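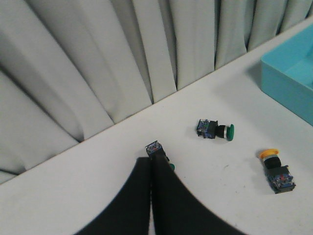

My night at the Pallis (second row, no regrets)

Home | Shows | Cast albums | About me

So I finally made it out to Tirkdale for the one-night concert of Nogueira, and I've been humming the opening number ever since. If you haven't run into it yet, it's a new musical set in a ferry terminal, still being written, and this was the first time most of the songs had been sung in front of a paying crowd. They had 4 singers, a piano, a cello and a bunch of music stands. The Pallis has 500 seats and I think every one was taken, including the bad ones behind the pillar where I sat in February!

The first act is already in great shape. It moves fast, the jokes land, and there's a duet about a lost suitcase that had me digging for a tissue (I had one, and it was mostly lint). 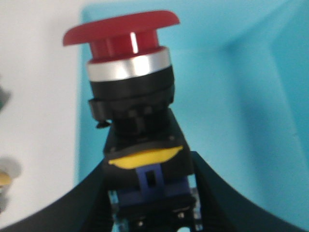
The woman in the seat beside me had a different opinion, and she shared it all through intermission. She felt the suitcase duet came way too early and should be saved until we know the couple better. I argued a little – I love a big ballad before I'm ready for it – but I can see her point. If they move it, though, what closes the act? The baggage clerk's song isn't strong enough yet.

Act two is where it gets bumpy. The second song runs long, and the finale has 2 endings stuck together, both pretty.
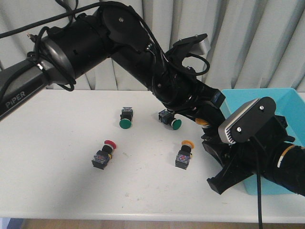
I do have to complain about the poster. It's all curly pink script on a pink sunset, and from across the lobby I honestly couldn't read the title. Give me plain white capitals on something dark, like the PIPER on the side of the arm in that photo, and I'd spot it from the parking lot. A show this good deserves to have its name read.

The sound was lovely, by the way. The Pallis put in a new Cluditeck system over the winter and I caught every lyric, even in the patter song, and even when all the singers were going at once.
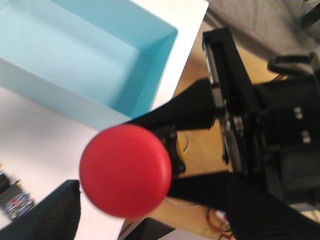 I just wish the cello had been turned up a bit, especially under the letter scene, where it has the tune and the piano kept covering it. Tickets were $32 and I'd pay that again tomorrow. They're hoping for a full staging with a real band, and I'll be in line for it, pillar seat or not.

Last updated: 8/23/22

This site uses cookies. By continuing to browse you agree to our use of cookies.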